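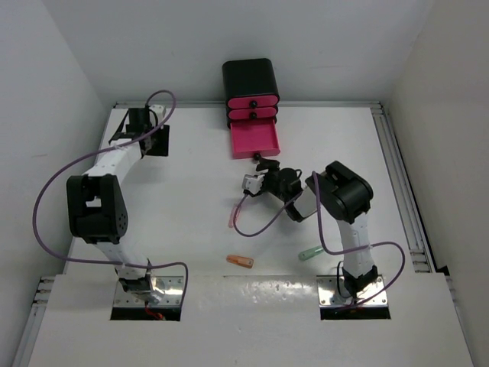 The Griffiths build is a pair of arms bolted into a white box in the back corner of the Flulville shared workshop, and since the August open evening the same questions keep arriving in the inbox. I have answered them once, with care, so that I can be curt forever after. The task everyone asks about is the drawer one: an arm takes hold of a round black knob, pulls the bottom pink drawer out, and small items off the table go in. A toddler does this unasked, usually with your keys.

Why two arms?
One was cheaper and spent its life in the wrong place. With two, the right arm can handle the drawer and the left can stay out of its way, a skill that took longer to set up than you would think.

What did it cost?
The arms, used, were $1197. The rails, plates and screws came to another $104. The drawers came from my desk, and my desk has not recovered.

Why are the cables purple?
They were the ones on the clearance shelf. Leave more slack than looks decent. A cable that is neat with the arm folded is too short with the arm stretched, and you will find this out at full stretch.

Do I need the walls?
You need something plain. We ran it for a while against the pegboard and the software took a strong interest in the pegboard. Pale panels fixed it. They scuff, so keep the leftover paint.

Is it fast?
No. The Skukis controller has a speed limit in its settings and ours is set to 40 percent. Please leave it there. The person who raised it knows who they are, and so does the mounting plate.

What does it pick up?
Short, light things, in colors that stand out on white. Orange and green are good. Anything clear and colorless is a waste of an evening.
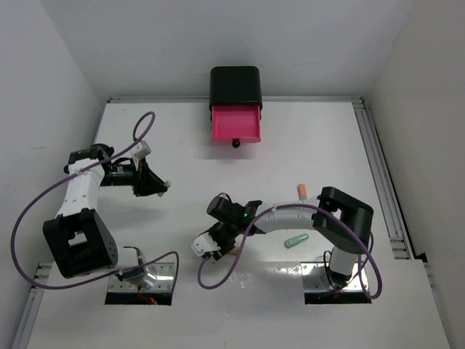
Can I book it?
Yes, in slots of 720 seconds, a number the Burnau booking page came up with and won't let me change. Close the drawer when you finish. By hand is fine.

Where are the plans?
In the shared folder, under "final", next to "final 2". Use "final 2".

Page last updated 14 November 2025.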